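Tatthorpe Trevor
Grasp planning and recording software for hand-held and mounted grippers

Trevor began as a small tool for lining up recordings from a hand-held gripper with the arm that would later play them back, and it has grown a good deal since then (we keep adding things our users ask for, and we're glad they ask!). It now covers calibration, recording, labeling and grasp planning in one program, so you can go from a first demonstration to a plan your arm can follow without hopping between windows.

What you get

The Trevor desktop program, with a license for 2 workstations
The marker tracking add-on, which follows printed cube and flat markers
Clurnelon, our path checker, which looks for collisions before anything moves
A printed quick-start guide and 6 sheets of spare markers

Working in a real room

Most of our customers don't work in a tidy test cell. They have cabinets, flowers, mirrors and people leaning in to help, and the tracking has to cope with all of it. Mirrors used to give us real trouble — a marker and its reflection look very much alike to a camera — so version 3 lets you draw a mask over any shiny area and save it with the room. You only do this once per room, unless you move the furniture.

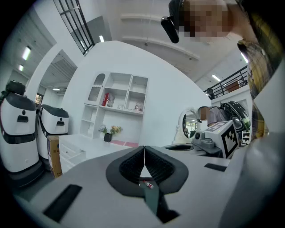
Masks can be shared between workstations, too, and if two people are recording at the same time, each session keeps its own clock and Trevor lines them up when you import. Please set both clocks from the same machine before you start, as it saves a lot of fiddling later on.

Ordering and help

The part number is 462. Trevor ships from our Drostden office, and updates are free through August. Questions about older grippers go to Mỹ Sầm on the support desk, who is happy to look over your calibration file and tell you what will carry over.

Page updated January 26, 2025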